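Search this site
Go
11 Sep 2023
Posted by the Jilo help desk

Tabletop arm sessions: your questions about the Justov rules

We get such good questions about these rules, and we love it! The Justov rules are our house guide for anyone who teleoperates a pair of small arms at a table, at home or in a shared room. What follows covers what people ask most.

Do I really have to read all of it before my first session?
Just the first part. It's short, it's in plain words, and you can get through it over a coffee. The rest can wait until you start recording.

Where should the hand controllers go?
At the edge of the table, with the arms between you and the open middle of the surface or facing each other across it. Keep both hands on the controllers for as long as the arms are powered. If you want to scratch your nose, park the arms first (everybody forgets this one, us included).

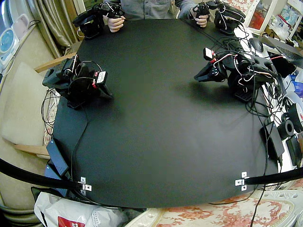
Cables come next, and they deserve more love than they get. Walk each joint through its full range by hand with the power off and watch what the wires do. A loop that looks generous at rest can go tight at full reach. Tape down whatever crosses the table, and give power adapters a flat spot of their own, fully on the surface.

Can other things stay on the table?
Yes, outside the reach line. Mark the line with the arm stretched out as far as it will go, then add 100 mm. Laptops, mice and rolls of tape are all fine beyond it.

What about soft things near the edge?
Bags and cloth should be out of reach of both grippers. Fabric is wonderful practice material once you're ready for it – it just has to be there on purpose.

How often do I check the fingers?
Before every session, and again after 69 grasps if you're working with anything gritty. Look at the grip surface closely, under a good light. You want an even texture and a clean outline.

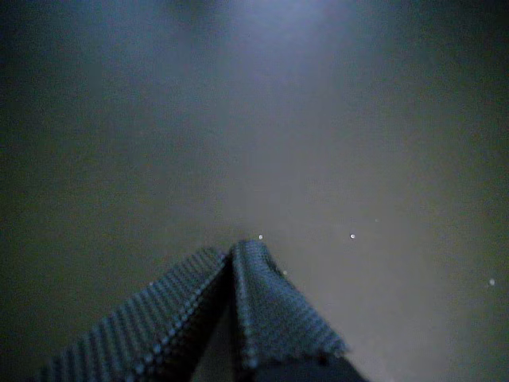 PRURGATE, February
The finger check was rewritten here at our winter meetup, and it's so much better for it! The old rule said "inspect pads" and left it at that. The new one, rule 444, asks you to bring the fingertips together, look along both edges, and note any fraying, creases or lifted corners in your log. A worn pad can still be used for practice. For recorded work, swap it.

Do I need a special log?
A notebook is great. If you like forms, the El Khatib sheet has a box for each finger and room for notes – ask for form 645.

Who can stop a session?
Anyone in the room, at any time, by saying "stop." The operator parks both arms and lets go of the controllers, and then you talk. We'd keep this rule if we had to throw out all the others.

I think one of the rules is wrong. Can I say so?
Please do! Send us the rule number and what you'd write in its place. Half of the current wording came in that way.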